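Keep the Books on the Desk

The office on the second floor of our building in Rostville went over to clear desks in August. The memo ran to 600 words and most of them were about books. Reference material was to go in the shared cabinet at the end of the hall, or be scanned. Each desk could keep a screen, a keyboard, a mouse and one personal item.

I think this is a mistake, and I say so as someone who likes a clean desk.

A short row of books takes up very little room. Stood upright at one side, five of them leave plenty of space to work. You can read the spines from your chair and reach one without getting up. At Whiteley, where I worked before, I used the same style guide several times a day for years. When it moved to a cabinet I used it maybe twice a month. I guessed more, and my work got worse.
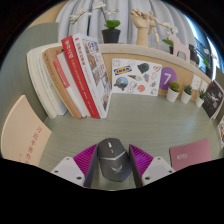 Five books upright on a green desk, with a sticker sheet propped against the ledge behind.

The usual answer is that everything is on the computer now. Much of it is. But the computer is also where the work is, and looking something up means covering the page I was writing. A book lies open next to it. The manual I use most has 222 pages, and I know where things are in it by thickness.

There is also the matter of the one personal item. A sheet of stickers or a card costs the company nothing. People spend 2,000 hours a year at these desks, and they should be allowed to look like somebody sits there.

The cabinet, a Pradholm with sliding doors, was full in the first week. The overflow went into boxes under the window, so the clutter is still with us and now it's in the walkway. For the price of that cabinet every desk could have had a narrow ledge along the back and a pair of bookends.

I would set a simple limit. Let people keep what fits on half the desk, and ask them to clear the other half before they go home. Prollow, downstairs, has worked that way for years with 200 staff, and their floor looks fine to me.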